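3.2 What people mean by "wiped down"

I went into the interviews thinking the word "clean" would be the slippery one. It wasn't. Almost everybody I talked to in Zododcombe had a pretty firm idea of what a clean kitchen was, and they could tell me in one breath. The trouble started when I asked about wiping down, which I had put in the diary booklet as a throwaway item because I figured it needed no explaining. I got 1,489 diary entries back from 57 households, and the phrase shows up all over them, doing at least four different jobs.

For some people it means getting crumbs off the counter with a dry hand or the side of a towel. For others it means a damp cloth and nothing else. A third bunch only use it when there's a spray involved, and they can be a little sniffy about the first two. Then there are the folks who use it to mean the whole closing-up routine at night – dishes away, stove off, cloth hung over the faucet, lights out. One woman wrote "wiped down" every evening for the full diary period, and when I finally asked her what she did, she said she mostly just stood there for a minute and looked at the room.

I love that answer, and I'll come back to it in Section 5, but it made a mess of my coding sheet. Danica Mujić, who coded the second half of the diaries, had been marking every "wiped down" as a cleaning act. I had been marking it as a cleaning act only if a surface was named. We ended up disagreeing on 141 entries, and we went through all of them together over two long afternoons in November. Most were easy once we read the entries on either side. The ones that weren't, we put in a separate pile called "closing."

Surface matters more than I expected, too. People with marble or marble-look counters talk about them the way you might talk about a nervous pet. They know what lemon juice does, they have opinions about coasters, and they will tell you about the one ring that never came out. A patterned top like the one in Figure 4 came up again and again as both a blessing and a nuisance: it hides crumbs so well that you stop trusting your eyes and start checking with your palm.

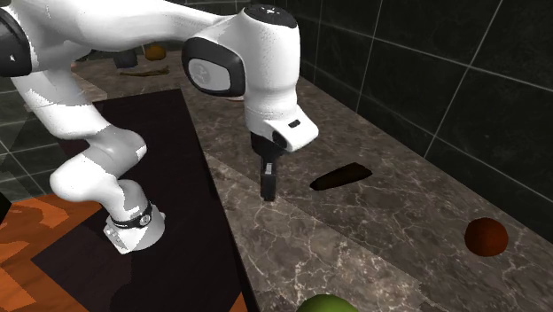 Figure 4. Brown-and-gray marble countertop (computer rendering).

3.3 The hand check

That palm check turned out to be one of the most common habits in the whole study, and I didn't have a question about it anywhere. It surfaced in the follow-up calls. Somebody would be telling me about supper and say, in passing, that they ran a hand along the counter before bed. After the third or fourth time I started asking everyone.

What I found is that the hand check doesn't always lead to more wiping. In the follow-ups, people described feeling grit, knowing it was there, and going to bed anyway. A retired bus driver told me he likes to know what's waiting for him in the morning. Two sisters who share a house on the Cevwood side of town both do it, on the same counter, on the same night, and neither one had ever mentioned it to the other until they were on the phone with me.

Earlier work on housekeeping tends to treat checking as a step on the way to cleaning, and I did the same in my pilot. I now think it deserves its own code. Danica and I went back and added it, which gave us 114 entries where a person touches or looks over a surface and writes down nothing else. Some of those could be cleaning that just didn't get written up, and I can't rule that out from the diaries alone. The calls make me lean the other way, at least for the evening entries. Morning entries are thinner – people are packing lunches and hunting for shoes, and their notes get short – so I've left those out of the comparison in Table 2.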